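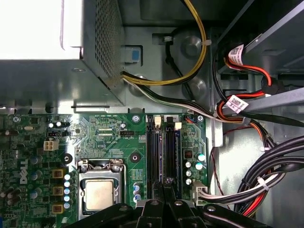 Can you still get good sound off an old home-recorded cassette?

Very often, and better sound than you'd expect, as long as the tape has been kept dry and you play it on a deck that's clean and running at the right speed. The recordings I worried about most came out lovely. The ones that gave me trouble were mostly cheap tapes that were bad on the day they were bought.

Digitizing Cassettes: What I've Learned So Far

Thursday, April 16, 2020

I have a shelf of 106 cassettes, nearly all of them recorded at home, and for years I've been saying I would copy them before they got any older. Well, I've been at home a lot this spring and I'm finally doing it! As of this morning 41 are finished, and I'm having such a good time that I want to write it all down while it's fresh.

First, what's on them. There's a big run of radio taping from when I was growing up in Mitbridge, where the local station had a Sunday night show that played anything at all: polkas, surf records, organ music, a man reading the farm prices. I used to sit there with my finger on the pause button waiting for the host to stop talking. I wasn't very good at it, so almost every song starts a second late, and I've grown up hearing them that way. When I hear the real opening of one of those songs in a store it sounds like somebody added a bit.

Then there are the family tapes. Birthdays, a long car trip, my grandmother playing the accordion in the kitchen with a pot lid rattling behind her. And there's one called "Zoruvska," in my grandfather's square capitals, which is a whole side of a dance band by that name. I've never found a record by them. I think he taped it in a hall somewhere, because there are feet all over it, hundreds of feet, and people whooping between numbers. It's the best thing on the shelf by a mile and I would have crawled over broken glass to save it.

The deck

I started with a little portable player and gave up after one side. The speed wandered so much that the accordion sounded seasick. If you only take one thing from this post, get a proper deck, the heavy kind that sat in a stereo stack. Mine is a Skekov, a brand I'd never heard of, and it came from a repair shop called Yu that had already put new belts in it. I paid $49 and carried it home on the bus in August, and then it sat in a closet until this year, which tells you how organized I am.

It's a wonderful machine. The buttons go down with a real clunk and the meters have needles! It only has one kind of noise reduction and the counter sticks, but the speed is steady, and steady speed is what you're paying for.

Clean the heads before you do anything. I use cotton swabs and high-percentage isopropyl alcohol, and I go over the heads, the metal pin the tape runs against, and then the rubber roller, though I'm light on the rubber and some people prefer plain soapy water for that part. The first swab came away the color of strong tea. I clean again every few tapes now, or right away if one of them leaves brown dust behind, and you can hear the cymbals come back.

The other thing that made a huge difference was the angle of the head. Tapes recorded on one machine don't always line up with the head on another, and what you get is a dull, blanket-over-the-speaker sound. On most decks there's a small screw next to the head, and if you turn it a tiny bit while the tape plays, the top end opens up all at once. Switch to mono while you do it, it's much easier to hear. I was scared of that screw for a week. Now I do it at the start of every tape, and I go back to a store-bought cassette at the end of the night to set it where it was.

Getting it into the computer

Nothing fancy going on in this department. The deck's line output goes into the line input on the desktop with a plain cable, and I record with free software. I tried the microphone input first on a laptop, and it was horrible, all crunch and hiss and only one channel. Use a line input if you've got one, and if you haven't, a small USB interface does the job nicely.

I set the level by playing the loudest part I can find and leaving plenty of room above it. Digital doesn't forgive you the way tape does -- if you run out of room it turns to gravel and you have to do the side over. A quiet recording can be brought up later and no harm done.

I save the whole side as one long WAV file and I never touch that file again. Any cutting or cleaning happens on a copy. I learned this one the hard way on a birthday tape, where I ran the noise removal, liked it, saved over the original, and then listened the next morning and everybody sounded like they were talking from inside a fish tank. I had to play the tape again. It survived, thank goodness.

About hiss: leave more of it than you think you should. I used to take out every bit, and the feet on the Zoruvska tape turned to mush along with it. Your ears stop noticing hiss after a minute or so anyway. What I do take out is low rumble and the big thumps where somebody pressed stop.

Bad tapes

A few have needed surgery. The little felt pad behind the tape falls off on old shells, and then the sound keeps dropping away on one side. If the shell has screws you can open it and move the reels over to a newer shell, which takes ten minutes once you've done it a couple of times and most of an evening before that. Do it on a tray with a rim. I've spent more time than I'd like looking for a tiny roller in a rug.

The glued shells are harder. You have to crack them along the seam with a thin blade, and I practiced on a language course I didn't want before trying it on anything I cared about. (I kept the first side of the language course, in the end. The dialogue about the lost umbrella is terrific.)

A tape that's been sitting for decades will sometimes be wound so tight it squeals. Run it all the way forward and all the way back before you record. That cured the squeal on every one of mine except the car trip, and I've put that aside until I know more.

Names, names, names

This is the slow part. I have 402 separate tracks cut out already and I have to call them something. For the radio ones I type the year if it's on the label, then the side, then the song if I know it. For the family tapes I write a little text file with who is talking and what they're talking about, and I'm so glad I started, because I'm the only one in the house who can tell my two great-aunts apart. If you've got relatives who'd know the voices, call them and play a piece down the phone. I did that last week and we were on for two hours. I learned that the pot lid was my mother, aged nine, keeping time.

I also take the paper card out of each case and scan both sides. There are phone numbers on them, grocery lists, one recipe for pickles with no amounts given. I'm going to try the pickles.

Copies go in three places: the desktop, an outside drive that lives in a drawer, and a second drive that's going to my sister's when I can get over there. I'm keeping the tapes as well. They're in a box in the hall closet, standing on edge, wound to the beginning, and they can stay there as long as they like.

Tonight I'm starting on the second shelf, which is mostly the organ music. If anybody reading this grew up near Mitbridge and remembers the name of that Sunday show, please leave a comment! I have hours of it and the host never once says what it's called, at least not while I had the button down.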